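January, morning, Horthorpe room

Picked up where Lemlem left off. The target for the furniture set is 420 accepted episodes, and the sheet by the door says we are at 8 for the chair task. All of those are Lemlem's from the pilot. The table and drawer tasks are finished and already on the Dunine drive, so please don't record more of those even if the rig happens to be set up for them.

Task text as it now stands, agreed with Notburga: "Take the chair by both armrests and push it in to the desk." The old wording was "tidy the chair", which Terence read as turn it, Kalkidan read as push it, and I read as push it and then turn it. The 8 pilot episodes were all done as a push, so they can keep their place under the new wording. I changed the text in the task list and in the recording menu. The menu needs a restart before it shows.

**Setup**

- Both hand grippers, cables down the arms and secured at the elbow with the soft straps. Leave enough slack to reach full stretch, then a hand's width more.
- Marker cubes checked for play. The left one had worked loose again. Tightened it and put a dab of the blue threadlocker on.
- Head camera exposure fixed, not auto. Auto hunts when the operator looks from the light floor to the dark seat.
- Finger pads wiped with alcohol before starting and again after lunch.
- Clocks synced from the Curell box. Left and right were both inside the limit. I wrote the offsets in the session file, not here.

Recalibration took longer than it should have. The hand-to-hand step kept failing on the right side with the same message as last time (residual over limit, no other detail). Terence had me redo the board sweep slower, with the cube turned so that two faces were always in view, and it passed on the second try. I'd been sweeping with one face square to the camera, which gives a poor angle estimate. Adding that to the calibration notes, where at present it only says "sweep the board".

**First block**

Recorded 21 episodes before the break. Kept them short. Start with both hands open and in view, hold still for a moment, go to the armrests, close, push, open, back off, hold still. The pause at each end matters for the trimming script. It looks for low hand speed to find the start and the end, and if there is no pause it cuts into the reach.

Notes while recording:

The push itself is easy. The approach is what varies, and I think that's where the learner will have trouble. When the chair starts square to the desk I reach both armrests together. When it starts turned, one hand gets there first and I tend to use it to swing the chair around until the other armrest comes within reach. That is a two-step move and it should be in the data, but I had been doing it the same way every time, left hand first. For the rest of the block I alternated. Whoever records next should do the same and put L or R in the comment field.

Grip height on the armrest: I was drifting toward the back end of the pad, closer to me. It's comfortable, but the chair tips slightly if a caster catches. Mid-pad is better. I did not throw out the early ones, as the grips all held.

Two of the 21 rejected by the checker for lost tracking on the left cube. In both I had turned my left wrist inward so that the forearm covered it. Keep the elbow out. A third one passed the checker but I rejected it by hand, because I let go, saw the chair was crooked, and went back for it. Notburga wants those kept in future, tagged as "recovery". Fair point, and I've added the tag. I had already deleted that one.

**Discussion over lunch**

Notburga, Terence and me. Main question was whether to vary the chair or vary the start position. We have the time to do one properly. Terence's view is that the policy trained on the pilot data goes for the right place on the chair already and then fails because it expects the armrests at one fixed angle. He showed three rollouts from the Admasu arms where it closes on air next to the armrest and carries on pushing as if it had hold of something. In all three the chair was turned to the right.

Notburga would like more chairs. She says one chair, however many angles, will teach it that chair. I agree with her for the long run, but for this batch we go with start position. Second chair comes in after the first hundred if the angles look well covered. She will write up the plan for the Dunine people so they aren't surprised by the split.

Also agreed:

- Start angles drawn from the random list, read out by a second person before each episode. No choosing your own. I looked at my first block and nearly all of it is within a small turn of square, although I thought I had been mixing it up.
- Vary how far the chair is from the desk as well. Near, middle, far is enough. No need to measure.
- Vary where the operator stands at the start. Terence pointed out that I always begin directly behind the backrest.
- Keep the closing pause even when tired.

**Afternoon block**

Kalkidan read out angles, I wore the rig. Much better spread straight away. It is also slower, since the chair has to be put back by hand between episodes, and the grippers are awkward for that. We tried having Kalkidan reset it while I stepped back, and that works as long as recording is stopped first. One episode has her walking through the start of it. Rejected.

The large turns are hard to do naturally. When the chair is nearly side-on, one armrest faces the desk and I have to lean over the backrest to get at it. I did a few by leaning and a few by stepping around. Stepping around gives cleaner tracking. Leaning brings the cubes close together under my chest, and the right one was lost twice. I've asked for the stepping version only, above a quarter turn, until Terence says whether the arms can lean in like that at all. My guess is they can't.

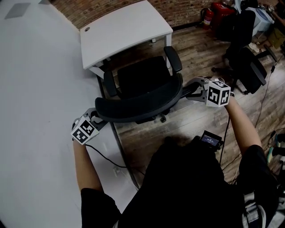
Uneven grips turned out to be common in this block. One gripper ends up lower and further forward than the other, and the push then starts with a slight twist. I was correcting for it without thinking, easing off on one side. The gripper width signal shows none of this. It would be in the wrist force if we had it, and we don't on the hand units. Terence thinks the motion of the cubes is enough to learn from. I'm less sure. Put it on the list to look at once we have a first model from this batch.

Cables are still the weak point. The right one came out of its strap partway through and was hanging from the gripper for two episodes before Kalkidan noticed. Tracking was fine in both, so they stay in, but I could feel it dragging on the reach. Lemlem has a sleeve with a channel sewn in that she used for the drawer task. Find out where it is.

Battery on the right unit went from full to the warning level in one block. The left was still above half. Swapped them over between episodes to see whether it follows the battery or the unit. It followed the battery. Marked that one with tape and put it on the shelf for Tshepo.

**Checker**

The checker flags any episode where both grippers close more than once. That rule was written for the drawer task, where a second close meant a missed handle. With the chair, a second close is often a proper regrip after the swing. I've turned the rule off for this task only. The setting is in the task file under "limits", and it needs to be put in by hand if you start from a fresh copy of the file. Tshepo, could you make that stick?

One more on the checker: it now writes error 2005 for a missing end pause and also for a session that was stopped from the menu. They need different numbers. I spent a while looking for pauses in files that were just stopped early.

**Replay check**

Took four of the afternoon episodes at random and replayed the hand paths in the viewer. Three fine. In the fourth the left hand path jumps sideways for a few samples in the middle of the push and comes back. The checker passed it because the jump is shorter than its window. Looks like the cube pose flipping between two solutions when only one face is seen, same cause as the calibration trouble in the morning. Terence has a filter for this from the table task that we never turned on here. He'll run it over the afternoon block tonight, and over the pilot episodes too while he's at it.

Don't upload the afternoon block until he has. The morning block can go.

**To do**

- Restart the menu machine so the new task text shows (me, first thing)
- Calibration notes: two faces in view during the sweep (done)
- Angle list printed larger, Kalkidan was squinting at it
- Find Lemlem's sleeve
- Order straps, the two on the right arm have lost their grip
- Tshepo: checker rule per task, split error 2005, look at taped battery
- Terence: flip filter, and an answer on leaning vs. stepping
- Notburga: plan to Dunine
- Decide who records next. I can do mornings. My shoulders are not up to a full day in the rig, and I'd like a second operator in the set anyway, before my way of reaching for a chair becomes the only one in there

Session file is closed and backed up. Grippers are on charge, left unit on the left dock.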